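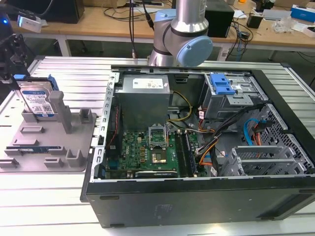

*Desktop tower on its side, with the CPU socket open.*

# Tell me about your family's old files

Hi, I'm Jinfeng Hou, and I'm looking for people in and near Fellport who have an old home or office computer they can't quite bring themselves to get rid of. I'm writing a small book about what families keep and what they lose – letters, homework, tax forms, terrible poems – and I need your stories to do it!

The working title is *The Ogundipe Folder*, after a folder my college roommate's mom kept on her desktop for years. It had 978 recipes in it, most of them copied out twice with different spellings. I still make the bean stew.

## What you'd be doing

We'd sit down for one long chat, at your kitchen table or at mine, and you'd tell me what was on the computer, who used it and where it sat in the house. If you have printouts or old photos, bring them along (messy piles are great). A few weeks later I'll send you my write-up, and you can fix anything I got wrong or take out anything you'd like to keep private.

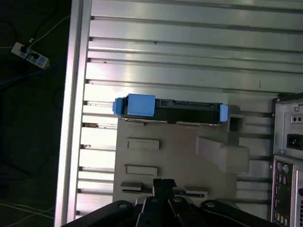
**Does the computer still have to work?**

It can be completely dead, or long gone. I'm after the memories, and I won't be recovering any files.

## Who I'm hoping to hear from

I have room for 12 people or families. It would help a lot if you:

- used a shared computer at home or at a small business
- had it sometime before or around the time you got your first smartphone
- are 18 or over, though kids and grandparents are welcome to sit in and interrupt

I'd especially love to talk to anyone who ran a shop off one machine. Valter Eklund, who's editing the book, keeps asking me for a good bookkeeping story and so far I've got none.

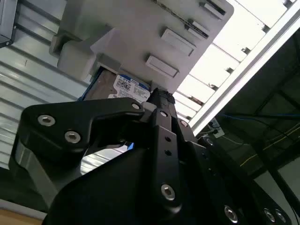
*Hard drive up against a pale gray fixture.*

## What you get

Each household gets $200, paid on the day we talk, plus a copy of the book when it's printed. I'll bring snacks too. Chats usually run a whole afternoon, so let me know if you'd like to split yours in two.
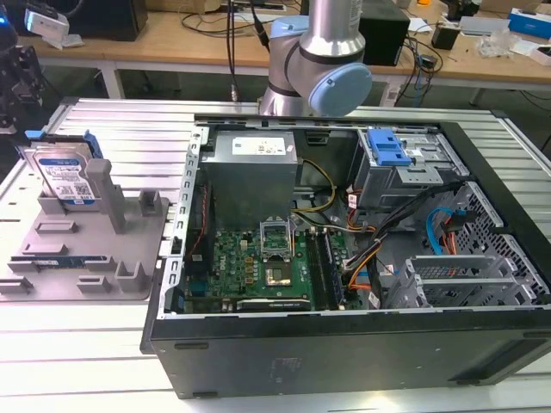 ## How to sign up

Write me a note, by hand or typed, telling me a little about the computer and who used it. Half a page is plenty, and please don't polish it. Leave it in the box marked "Old Files" at the front desk of the Fellport library, with your phone number on it. I empty the box every evening at 6, and I'll call everyone back by the end of March, including people I can't fit in this round.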